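ILCOMBE BEDDING LIBRARY OPENS FOR SPRING LENDING
For immediate release. Use freely, please keep the contact line in.

Ilcombe, March. The Fairweather Trust has opened a bedding library in the old wool shop on Hevero Street. Sheets, bedspreads, duvet covers, pillowcases, cot blankets. Borrow for a fortnight or for the season. Free to anyone with an Ilcombe address, small deposit for everybody else.

Opening hours are ten till four, plus a late session till seven for people who work days. Closed at lunchtime for now, sorry, short of hands. Ring the bell if the door is stuck. It sticks.

The library started with 100 sets. Most came from a guest house that closed in January, the rest from airing cupboards all over town. Everything is washed at sixty where the label allows, line dried when the weather behaves, ironed flat and folded with the care label on top. No darning on show unless the borrower likes it that way. Several do.

"People keep a spare set for visitors and then the visitors come in fours," said Mirela Peixoto, who runs the library for the Trust. "Or the washing machine goes. Or a child is ill three nights running and you have nothing left to put on the bed. It is a very ordinary problem and we wanted a very ordinary answer."
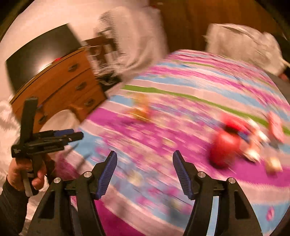
Borrowing works much as it does with books. Choose a set, sign the card, take it home in one of the cotton bags. Bring it back in the same bag, unwashed is fine, in fact we prefer it as home softener plays havoc with the flannelette. Bedspreads go out separately from sheets and need a bit more thought. Best thing is to try one on a bed first, smooth it out by hand, get a good hold of anything you mean to lift, and see how it hangs. A dark sleeve against a bedspread is a quick way of judging whether lint is going to bother you. If it is, ask for a close weave. Candlewick is lovely but it sheds, and no amount of shaking cures it.

Sizes. Single, double and king are all in stock. Small double is not, or hardly, and it's what we are asked for most. If you have small double fitted sheets you no longer use please, please bring them in. Deep mattresses are the other headache. Measure yours before you come, including any topper, and write it down. "Quite thick" is not a measurment.

The Trust is also starting 2 mending mornings a month in the back room, nine till noon. Hems, elastic, buttons on duvet covers, poppers. Kátia Vasconcelos will teach the flat fell seam to anyone who wants it. Machines provided, thread provided, bring your own scissors if you are fussy about scissors. Twenty places at each, no charge, put your name on the sheet by the till.

Pattern is where opinions run strong. The guest house sets are nearly all plain white or cream. Donated ones are the opposite: stripes, roses, ships, one alphabet. The plan had been to keep the patterned sets back for children's rooms. That lasted less than a week. Borrowers went straight past the white. There is now a patterned shelf by the window, and a waiting list for it. Magenta, sky blue, grey and green in bands, with purple trees and leaves and rows of white dots, is the sort of thing we mean. Bright prints go in the wash at forty and inside out.

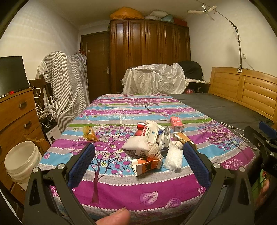 Liên Thân, asked at the opening what she would be taking home, said she had come in for plain pillowcases and was leaving with the ships, and that her only complaint was the opening hours, which wanted to start at eight. She also thought the cards should have a space for the mattress depth. They will, from the next print run.

What we need. Small double sheets, see above. King size duvet covers in any colour. Cot sheets. Clothes pegs, wooden or plastic. What we can't take: pillows, electric blankets, duvets with feathers, anything damp. Please do not leave bags on the step overnight. Two were ruined by rain in the first week and one was good linen.

Donations can be handed in during opening hours, or at the counter in Kurnari, the café across the road, up to five o'clock. Tie the bag and put the size on a label. Neusa Seixas sorts everything on arrival and will send a thankyou card if you leave an address.

Notes for editors
The Fairweather Trust lends household goods in Ilcombe. Its tool shelf and its preserving pans carry on as before, same building, side door.
Mirela Peixoto and Kátia Vasconcelos are available for interview, mornings best.
Press contact: Arlindo Andrade, Fairweather Trust, Hevero Street, Ilcombe. Messages picked up till six.

Ends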